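Zwei Finger für eine Schüssel

Die Robotik-AG Nirkitz lernt Greifen am gedeckten Tisch

Seit April 2022 trifft sich die Robotik-AG nicht mehr nur im Werkraum. Wenn es um Haushaltsaufgaben geht, weicht die Gruppe in eine Wohnung aus. Der Tisch steht dort fest, das Licht wechselt, und das Geschirr ist das, von dem sonst gegessen wird. 22 Jugendliche gehören zur AG, geleitet wird sie von Flor Ríos, die tagsüber Physik unterrichtet.

Das laufende Projekt heißt Morko. Ziel ist ein Datensatz, aus dem ein Roboterarm später lernen soll, Geschirr zu bewegen. Dafür führen die Schüler die Greifer von Hand und nehmen jeden Durchgang auf. Wer greift, darf das Geschirr nicht mit den eigenen Fingern berühren. Auch korrigiert wird nur mit dem Gerät.

»Am Anfang drücken alle zu fest«, sagt Ríos. »Porzellan gibt nicht nach, also rutscht es weg.« 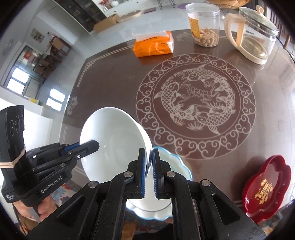
Der Rand ist das Problem

Eine Schüssel lässt sich mit zwei parallelen Fingern fast nur am Rand fassen. Ein Finger kommt nach innen, der andere bleibt außen. Sitzt der Griff zu weit oben, dreht sich die Schüssel beim Anheben. Sitzt er zu tief, stößt die Fingerspitze innen an die Wölbung.

Ruoxi Jiang, 16, hat für die Gruppe ein Protokoll geschrieben. Es umfasst 28 Griffe, vom flachen Teller bis zur gekippten Schüssel. Bei den schwierigen kommt ein zweiter Greifer dazu. Dae-han Cheon übt am liebsten diese Durchgänge. Er und Jingyi Han zählen leise mit, damit beide Greifer zur selben Zeit schließen. Geredet wird sonst wenig, das lenkt ab.

Ein Durchgang gilt, wenn das Geschirr am Ende so steht, wie es im Protokoll vorgesehen ist. Misslungene Versuche werden trotzdem gespeichert und eigens gekennzeichnet. Bis zu den Ferien sind 69 brauchbare Durchgänge zusammengekommen, etwas weniger als geplant.

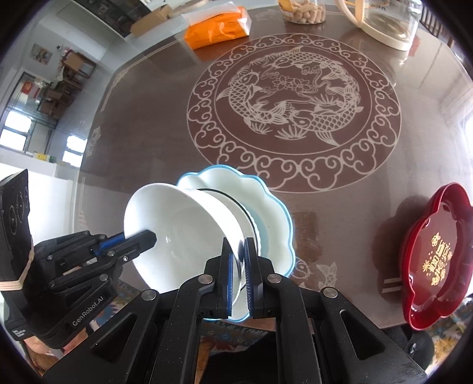

Im August nach Grajales

Die Auswertung läuft über Flelo, ein kleines Programm, das Lanying Mao im vergangenen Schuljahr begonnen hat. Es schneidet die Aufnahmen zu und markiert die Stellen, an denen sich die Finger schließen. Bei glänzenden Flächen liegt es noch oft daneben, dann muss Mao von Hand nacharbeiten.

Im August fährt die AG zum Schülertreffen nach Grajales. Für die Vorführung hat jedes Team 3 Minuten. Wer dort am Tisch stehen wird, ist noch offen. Jiang möchte lieber die Technik erklären, Cheon und Han wollen greifen.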